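Chapter 6
Pointing Devices and the Desk They Live On

By the end of this chapter you should be able to explain why a cursor moves, why it sometimes refuses to, and why the answer is so often the desk. Have Worksheet 6A at hand. A pencil will do.
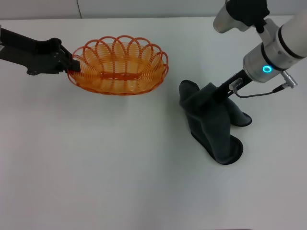

Orange woven basket on a white tabletop

The optical mouse is a small camera with a poor view. It takes pictures of whatever lies beneath it, compares each one with the last, and works out how far it has slid. Early mice used a rubber ball instead, and collected lint with real dedication.

Resolution is given in counts per inch. The Olia, our plain office mouse for this unit, reports 600. The Guterar reports a good deal more, a fact printed on its box in very large type. Most users turn the extra down within the hour. 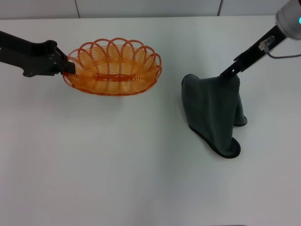
6.1 What the Sensor Wants

A sensor wants detail: grain, weave, scratches, old coffee. In the Lewis exercise you will drag a mouse 84 times over 2 surfaces and log every skip. It is as thrilling as it sounds, and it counts toward your grade. 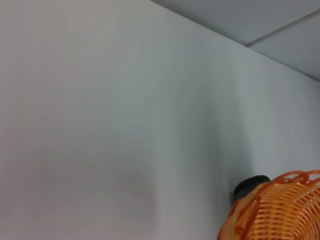
Pale wall with a band of darker gray shading

Keep the log in pencil. Students who trust their memory tend to report suspiciously round numbers.
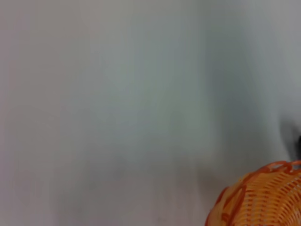

Tracking fails when two pictures in a row look the same to the sensor. It then assumes the mouse has stayed put, and so does your cursor, whatever your wrist may feel about it. A blurred, light gray-white surface with no texture to be made out gives you a fair idea of the problem: slide an inch to the left and there is little to say you moved. The Gitov pad, described on page 157, cures this with a printed pattern of great ugliness.

Turn to Worksheet 6A and complete part one before reading 6.2.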